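Skindex 3 review: slide library and template manager

Skindex is an add-in for presentation software that keeps slides, templates and color themes in one searchable library. Version 3 moves the library out of a shared folder and into a local database, with optional sync to a server. I ran it for a month on two machines, one with a fresh library and one with slides imported from version 2.

Installation

The installer adds one tab to the Ribbon and one background service. The service starts at login and uses little memory until the first search. Version 2 must be removed first. If it is still present, the installer stops with an error code and no text. The code is listed in the release notes under "Known issues."

Import

The import wizard reads single files or whole folders. My test folder held 375 presentations and a little over 3000 slides. Indexing ran in the background and took 31 minutes on the slower machine. Slides with embedded video are indexed by title only, and the video stays in the source file. Move the source file and the link breaks without a warning.

Duplicate detection is on by default. It compares text and layout but ignores speaker notes, so two slides with the same body and different notes are merged and only the newer notes are kept. Turn this off under Options, Import, Matching before the first run. There is no undo after the merge.

Search

Search is the strong part of this release. Results appear as thumbnails while you type, and filters for owner, theme and last-used date can be combined. Quoted phrases work. Wildcards work at the end of a word only. Text inside pictures is not indexed, and a photo slide with no title can be found only by its tags.
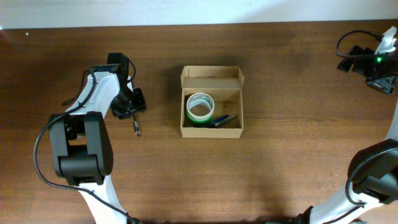
Open cardboard box on a wooden tabletop.

Templates and themes

Applying a theme from the library replaces colors and fonts but leaves custom layouts alone. In version 2 the layouts were replaced too, which caused a lot of repair work. Line spacing is still reset to single on some placeholders. Geeta Semwal, who maintains the templates in our office, saw the same fault on charts with a linked data sheet - the axis labels go back to the default size.

Theme inheritance can be set to three levels. Two is enough for most teams.

Sync

Sync is manual or timed. When two people edit the same slide, both copies are kept and the second gets a number after its name. No comparison view is provided, so you open both and look. Modupe Osagie and I edited the same slides on purpose and ended up with 13 numbered copies, all intact.

The server piece needs its own license, and the trial does not include it.

Export

Export to PDF keeps links and slide numbers. Export to an older file format drops section names. Batch export works from the library window but not from the Ribbon tab, and the output folder goes back to the default each time the program is closed.

Verdict

Worth the upgrade for search alone if you keep a large library. Users with a few dozen files can stay on version 2. Back up the old library before importing, and check the Matching setting first.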